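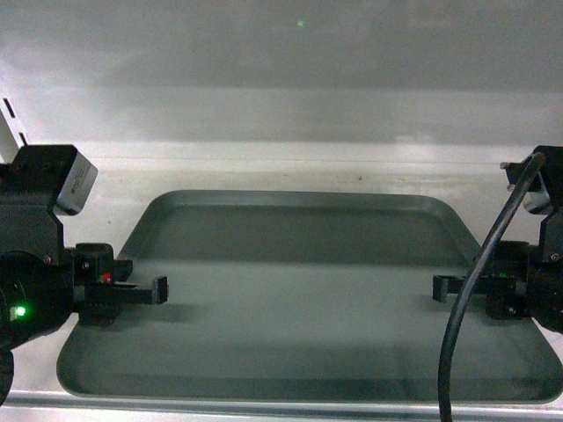 Cordero Standing Soil Blocker

$166.00
Ships from Urnolholm
In stock, except in February, when everyone remembers it exists

Overview
How it works
Specifications
The mix
Care
Questions
Shipping and returns

Overview

A soil blocker squeezes damp potting mix into a cube and leaves the cube standing there with a seed-sized dent in the top. You grow a tomato in the cube. When the tomato is big enough, you put the cube in the ground. There is no plastic cell to pry it out of, so the stack of cracked seedling flats behind your shed can stop getting taller.

The Cordero is our standing model. It makes four blocks per press, each two inches on a side, and it has a handle long enough that you can use it upright on the floor or a low table. We designed it after years of selling the hand-held kind, which is a perfectly good tool for the first dozen presses and a wrist complaint after that. We still sell the hand-held kind. It's called the Lesden, it costs a lot less, and if you're growing one packet of basil and a few peppers you should buy it and close this page.

Still with us? Then you probably have a seed order that got away from you.

How it works

Wet your mix in something wide and shallow, with a lip to keep the mess on the right side of it. Heap it up deeper than the blocker is tall at the business end. Push the blocker straight down into the heap, give it a twist, and push again. You want water to ooze out around the plate. Scrape the bottom flush against the edge of the tray, set the blocker down where the blocks are going to live, and press the plunger while you lift.

Four cubes. The first set will fall apart. So will the second, quite possibly. By the third you will have worked out that you were being stingy with the water, and from there it goes along nicely.

Dunk the blocker in a bucket between presses. People skip this because it seems fussy, then write to tell us the blocks are sticking.

Set the blocks close together but with a little air between them. The roots grow out to the edge of the block, meet the air and stop, then branch behind themselves and wait. A plant raised this way goes into the garden and starts growing with very little sulking. Squash, in particular, resent being handled and will let you know for two weeks, and we've found them much better tempered out of a block.

Specifications

Blocks per press: 4
Block size: 2 inches
Frame: stainless steel
Plunger plate: stainless steel, removable
Handle: ash, oiled, replaceable
Seed pins: one set of shallow dibbles included; deep dibbles and cube inserts sold separately
Spring: one, replaceable without special tools or special language
Warranty: 5 years on the frame and plate, one year on the spring

What's in the box

The blocker, the shallow dibbles already fitted, a spare cotter pin, and a folded instruction sheet. Please find the cotter pin before you recycle the box. It's taped under the flap. We have tried taping it in other places and it gets thrown out from those too.

The mix

Regular potting soil won't do it. It's meant to be loose and fluffy, and a block of it has the structural ambitions of cake crumbs. You need something with more fiber and more grip.

We sell a ready-made one under the Florkov name, in a large bag that is heavier than you expect. You can also make your own, and plenty of our customers do. This is the recipe we use in the shop greenhouse:

Three buckets of peat or soaked coir
Two buckets of sifted finished compost
One bucket of perlite or coarse sand
One bucket of garden soil
A cup of balanced organic fertilizer
Half a cup of lime, if you're using peat (skip it with coir)

Mix it dry, then add water until it's wetter than seems right. Think of oatmeal that someone has walked away from. Squeeze a handful and water should run between your fingers. Let it sit for a few hours, overnight if you can stand to, and check again, as coir especially will drink far more than it admits to at first.

Sift the compost. We mean it about this one. A single twig across the plate will give you three good blocks and a landslide every time.

Watering

Blocks have no walls, so the kitchen watering can with the thick spout will take them down like a sandcastle. Mist them for the first few days and water from below after that, a shallow pour along the edge of the tray, left to soak in. They dry out faster than cells do. If the tops have gone pale, you're behind. If there's green fuzz on them, you're ahead, and could ease off.

Care

Hose it off when you finish. Dried mix behind the plunger plate turns into something like mortar, and we've seen blockers come in for repair that only needed a long bath. The plate lifts out when you pull the cotter pin (the other cotter pin, the spare having gone out with the box).

Wipe the handle with linseed oil once a year or whenever you feel guilty. Store it hanging or lying flat. Standing it on its plunger all winter will tire the spring.

We ran one of these through 2000 presses in the shop before we settled on the current spring. The handle got smoother and so did the person holding it. The spring before it, which came from a supplier we liked very much, gave up a good deal earlier and left the building through an open vent.

Questions we get

Can I make bigger blocks with it? No. For potting up you want the four-inch Urnolholm blocker, which makes one block at a time and requires some conviction. The cube inserts for the Cordero will leave a square hole in the top of each two-inch block, sized for the mini blocks that come out of the smallest Lesden.

Is it worth it for a home garden? It depends on the garden, and on how truthful you're being about it. For a couple of raised beds, the hand-held is plenty. For a market stall, a school plot, or a person who grows eleven kinds of lettuce, the standing model earns its keep by April.

Will the blocks hold together when I move them? After the roots have filled in, yes, you can pick them up like dice. Before that, use a putty knife and keep your elbows in.

My blocks have a crack through the middle. Too dry, or the heap was too shallow and the blocker didn't fill. Press twice.

My blocks slump. Too wet, or too much perlite. Add a little dry mix and wait ten minutes.

My cat sleeps on them. We don't have a part for that.

Shipping and returns

Orders leave Urnolholm within two working days, and the box is long and awkward, so the carrier may leave it somewhere imaginative. Check behind the trash cans. Unused blockers can come back within a month for a full refund. Used ones can come back too, for store credit, provided you've washed them. Spring orders placed after the first warm weekend take longer, and we'll email you if yours is in that pile.

Spare parts

Spring
Cotter pins, pack of five
Shallow dibbles, set of four
Deep dibbles, set of four
Cube inserts, set of four
Ash handle
Plunger plate

Also in seed starting: Lesden Hand Blocker, Urnolholm Four-Inch Blocker, Florkov Blocking Mix, putty knives, misters, plant labels that stay legible until June.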